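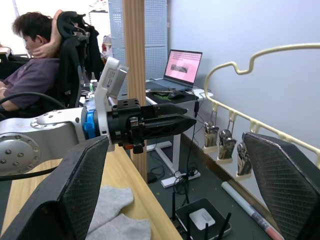

Dois braços, um pano cinza amassado na mesa e os talheres pendurados lá na parede. Tarefa do mês: dobrar pano.

12 comentários · 41 compartilhamentos

1/ Muita gente me pergunta se robô já faz serviço de casa. Passei julho acompanhando testes e vou responder com o que anotei.

2/ Dobrar pano de prato: faz, com condição. Se o pano começa aberto na mesa, vai bem. Se começa amassado, o robô precisa achar uma ponta, e aí perde quase todo o tempo.

3/ Números da última rodada: 300 tentativas, todas com o pano amassado. Em 26 delas saiu uma dobra que eu guardaria na gaveta sem refazer.

4/ Tempo médio das que deram certo: 18 segundos só para pegar a ponta. Eu faço o pano inteiro em menos que isso, falando ao telefone.

5/ O difícil é que pano não tem forma fixa. Uma caneca é a mesma caneca de qualquer lado. O pano muda toda vez que a garra encosta nele.

6/ Talher é outro problema. Colher é rígida, mas é fina e brilha. Tirar uma de um porta-talheres cheio sem trazer outra junto ainda falha bastante. Guardar de volta falha mais.

7/ A Ketsara Ruangrit, que trabalha com isso há mais tempo do que eu, acha que o pano se resolve antes do talher. Eu apostaria no contrário. Combinamos de rever em um ano.

8/ E em loja? Na Seltetti, em Trindade, pediram para testar dobra de camiseta no balcão. Com a peça esticada por uma pessoa antes, funcionou. Mas se precisa de uma pessoa para esticar, ela já podia dobrar.

9/ Perguntaram de preço. Não vou passar valor porque nada disso está à venda para casa. Quem prometer entrega para o Natal, desconfie.

10/ Próximo teste: 30 panos diferentes, de tamanho e tecido variados. Até agora usamos poucos modelos, e isso ajuda o resultado. Espero que a taxa caia.

11/ Publico a tabela quando terminar, com as falhas também. Se alguém tiver pano de prato velho, bem gasto, aceito doação.

Daiane Arruda · 1 de agosto de 2022

9 respostas · 17 compartilhamentos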